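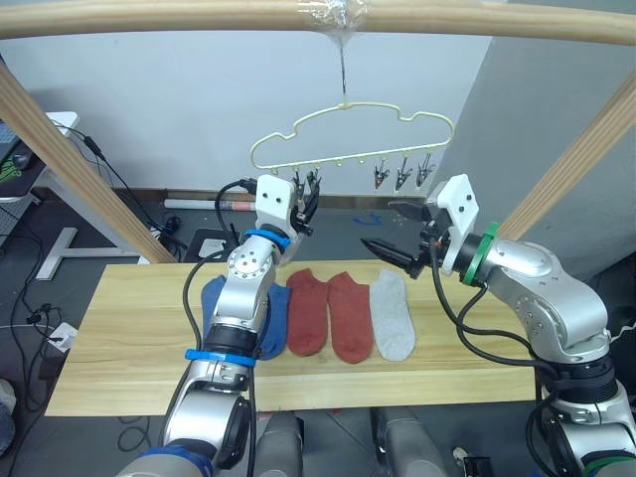

4 min read

Forum > House and Home > Laundry > Heated airers: has anyone measured anything?

**Heated airers: has anyone measured anything?**

dampwall_elsa
I'm in a one-bed flat, no tumble dryer, no garden, a north-facing bathroom with a fan that makes a noise and not much else. Everyone at work keeps telling me to buy a heated airer. The one they all have is the Plorkano, which is £125 at the moment, and the leaflet says it dries a full load "overnight for pennies". Which night? How many pennies? I've asked three people and all of them said "it's brilliant" and none of them had looked at a meter.

At present I use a plain wooden rack and a peg hanger for the small things (the pale yellow cloud sort, with the little clips along the bottom). Jeans take two days. Towels I'd rather not discuss. Before I spend the money I'd like to hear from someone who has checked.

Elsa

paavo_v
Had the Plorkano for two winters. It's brilliant.

dampwall_elsa
Thank you Paavo. That makes four.

paavo_v
Fair enough. I put the clothes on at bedtime and the shirts are dry when I get up. Jeans need turning over. I've never measured it because I'm not going to sit up with a plug meter on a Thursday night to find out about socks.

szabo_m
I did sit up with a plug meter, more or less. Mine isn't the Plorkano, it's the Vollden, three tiers, similar thing. It pulled 346 watts once it had settled down. If you leave it on for eight hours you're paying for getting on for three units of electricity. Work that out on your own tariff. It isn't ruinous but it isn't pennies either, unless you count the way my gran does.

The bigger complaint is that only the cloth touching the bar gets properly warm. You get a dry stripe across a damp jumper. People tell you to put a sheet over the top to keep the heat in, which does help a bit, but then you've got a wet tent in the middle of the room and all of that water still has to go somewhere.

kullholm_ken
This. The water is the bit the adverts leave out. Warm the clothes up all you like, if the window's shut it ends up on the wall behind the wardrobe. Get a dehumidifier and leave the clothes on the ordinary rack. I've got an old Kullholm and I empty the tank every morning, so I know it's doing something.

szabo_m
You know it's filling a tank. Some of that would be in the air anyway, washing or no washing. Have you run it for a day with nothing on the rack?

kullholm_ken
No, and I'm not going to, it would be a waste of electricity.

szabo_m
Right.

ojars_l
I have tried it that way round. I weighed a load before and after, on the kitchen scales in a washing-up bowl, several goes. Ordinary rack, door shut, dehumidifier on low, clothes spaced out. The shirts were dry by teatime and the room didn't smell. With the same load and no machine, but the window open on a breezy day, it was slower by a couple of hours. On a still wet day the window did nothing at all.

What made more difference than I expected was a second spin. I got another 460 grams of water out of a load of towels by putting them back through on the fast spin before hanging. That costs next to nothing. I'd try it before buying anything.

paavo_v
Second spin creases everything.

ojars_l
It's towels, Paavo.

paavo_v
I meant the shirts.

dampwall_elsa
This is more use than a fortnight of reviews, thanks. Ojārs, did you change how you hung things, or only the spin? I crowd mine. Socks on the clip hanger are fine because they've got air all round them, it's the rack that ends up two layers deep by Sunday.

ojars_l
Yes, I skip every other rail. So fewer clothes per go, and I wash more often. Whether that cancels out the saving I couldn't tell you, I never added it up over a month.

mancuso_fan
Nobody has mentioned the Mancuso pulley airer. Hang it from the ceiling, heat rises, no running costs, done.

szabo_m
She's in a flat. Is it rented?

dampwall_elsa
Rented, and the ceiling is plasterboard with goodness knows what above it. I'm not hanging wet towels off that.

mancuso_fan
You find the joist.

dampwall_elsa
You find the joist. I'll find my deposit.

kullholm_ken
I still say dehumidifier. You'll thank me when the mould goes.

szabo_m
If there's mould she should be on to the landlord about that fan first. No gadget fixes a fan that doesn't pull. Hold a sheet of loo roll up to the grille, if it doesn't stick, report it.

dampwall_elsa
Loo roll fell straight in the bath. Email sent to the landlord. Doing the second spin on the towels tonight and leaving gaps on the rack. I'm keeping hold of the £125 until I see what that does.

paavo_v
It is brilliant though.

Related threads
Towels gone stiff, is it the water or me?
Vollden three tier: middle shelf stays cold
Extractor fan noisy but no suction
Wool jumpers on a rack without the shoulder bumps
Does the eco wash get anything clean?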